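Budgeting for a small robot cell

Budgeting for a small robot cell is the planning you do before buying an arm, a gripper and everything that has to sit near them. I've written this entry from my own notes, so it leans toward bench-sized cells handling small parts, and the prices follow what we paid at our shop in Flarnthorpe.

The arm

People start with the arm, and I did too. It's the big number on the quote, and it's also the easiest one to get right! Reach and payload are printed on the data sheet, and for light parts like memory modules or processors almost anything will lift them. Nuala Doherty, who went through our first purchase request, crossed out the larger model and wrote "why?" next to it. I had no answer, so we bought the smaller one.

Fixtures and fingers

My first plan had one line for fixtures, with 300 dollars on it. We spent that on the first tray. A tray for computer parts needs a pocket for every shape, and the fit takes a few tries – too tight and the part sticks, too loose and it leans. Our quote from Drolis was 302 dollars a tray, and we went through three versions before Apinya Kaewkla was happy with the pockets.

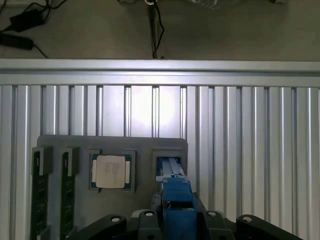 Fingers belong on the same line of the budget as the tray, in my opinion, and I'd order them together. Change the width of a slot and you may well need new fingertips to get into it. Michalis Sarantis keeps 10 spare pairs in a drawer, which I used to think was silly (I don't anymore).

Frame, power and cables

Aluminum extrusion is lovely stuff and it adds up fast. Price the brackets and end caps as well as the bars. Then make a list of every device that has its own power adapter and buy outlets to match, plus longer cables than you think you want.

Lead times

Put a delivery column next to the price column. Our arm came quickly, but the wrist bracket from Raptis took 21 days and everything else sat waiting for it. If I were planning a June start, I'd have the small custom parts ordered before the arm.

Spares and support

Presomis offered us a yearly support plan, and we said no the first year and yes the second. Vitória Peixoto now keeps a separate line for worn fingertips and reprinted trays, and she tops it up every quarter.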